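Budgeting for a second arm: is it worth it for hanging and hook work?
Asked in Automation > Buying and planning
Viewed 186 times

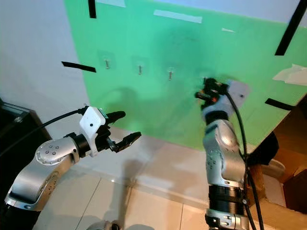
Both arms at the hook board, right gripper against the board beside the end hook.

I am putting together an equipment request for next year and need a sanity check on the numbers before it goes to Ritu Pal, who signs off anything over 3,000. Currency is pounds throughout.

Current state: two arms, grippers on both, working on a vertical board with a row of 3 adhesive hooks. The task family is hanging and unhanging light items (lanyards, cable loops, small bags). We have the pair on loan until March. After that we either buy or hand them back.

Options as I see them:

Option A. Buy one arm, keep the existing controller PC, redesign the tasks so that one gripper can do everything.

Option B. Buy both arms as a pair. Cillevmont will quote for the pair but not split the mounting frame out as a separate line, so I can't tell what the second arm really costs me.

Option C. Buy one arm now with a frame that takes two, add the second in the following budget year.

What I can't estimate is the stuff around the arms. Fingers, pads, cables, replacement hooks. On the loan kit we have got through a fair amount of this and I did not keep proper records for the first part. I have one firm figure, 148 for a set of replacement gripper fingers from Zenanel, delivered.

Questions:
1. How much of the hook work really needs two arms?
2. What do people allow for consumables and spares?
3. Is there anything in the fixture itself I should be costing? At the moment it is a green board on the wall, stick-on hooks and tape.

Dayana Grajales

3 answers, sorted by votes

Answer 1 (accepted)

Taking these in order.

1. Rigid items with a stiff loop can be hung with one arm. Soft loops are the problem. A lanyard or cord collapses when held at one point, and you need a second contact to keep the loop open while it goes over the hook. You can cheat with a spreader on the finger, but then you have a tool that only does that job. Go through your task list and mark each item "stiff" or "soft". If more than a third are soft, budget for two arms. If it is only one or two items, drop them from the list or buy the spreader.

2. Keep spares separate from consumables in the request. They get questioned differently. My list per arm:

Spares, held on the shelf: one full set of fingers, one gripper cable, one power lead, a bag of the small fixing screws in the right size. If there is a camera on the wrist, a spare camera cable as well.

Consumables, reordered: finger pads, adhesive hooks, tape, cable ties, cleaning wipes.

Your finger price looks normal. I would put in two sets per arm for the first year and one set per arm after that. Working against a wall is hard on fingers. The tip meets the board before the controller has registered much force, and the cost shows up as chipped tips and loose mounts. Set a contact force limit early and you may get away with fewer.

Check the cable routing before you accept any quote. If the gripper cable runs outside the arm it will need slack for wrist rotation, and slack catches on hooks. Ask for the external cable kit to be itemised.

3. Yes. Cost a proper panel. Adhesive hooks creep under repeated side load, and once one has moved a few millimetres any recorded position is wrong. A drilled panel with bolted hooks, on standoffs, is cheap compared with the time spent re-measuring. Make it removable so you can swap hook layouts. Get two panels made at once if the workshop charges for set-up.

On A/B/C: I would go with C only if the supplier will hold the price of the second arm in writing. Also confirm that the controller licence covers two arms. Some are sold per arm and you find out at the second purchase.

Comments on this answer
> Second the licence point. Ours was per arm.
> Thanks. Went through the list, 7 of 16 tasks are soft. That settles A. Will ask Cillevmont about a held price. Dayana Grajales
> If they refuse to itemise the frame, ask for a quote for the frame on its own as a replacement part. They have to have a part number for it.

Answer 2

We run a similar cell at Guswood, two arms facing a wall panel. Points not covered above.

Floor fixing. If you are on tile, find out what is under it before ordering the frame. Ours needed a spreader plate and the building people wanted a drawing. That was four weeks we had not planned for. The plate came out of a different budget in the end but it could easily have landed on ours.

Reach overlap. Two arms on one small board spend a lot of time waiting for each other. Ask the supplier for the overlap drawing at your actual board height, not at table height. We moved our bases further apart after the first month and had to buy longer cables.

Downtime. With a pair, a fault on one arm stops all the two-arm tasks. Plan a list of single-arm work that can run in the meantime.

Service contract: we took the basic one. We have claimed on it once. I would not pay for the next tier up unless you run evenings.

Answer 3

just get the pair, you'll want the second one anyway. Rastogi do refurbished ones, might be cheaper, no idea what the warranty is

Comments on this answer
> Refurbished needs a warranty statement for our purchasing form, but I will ask them. Dayana Grajales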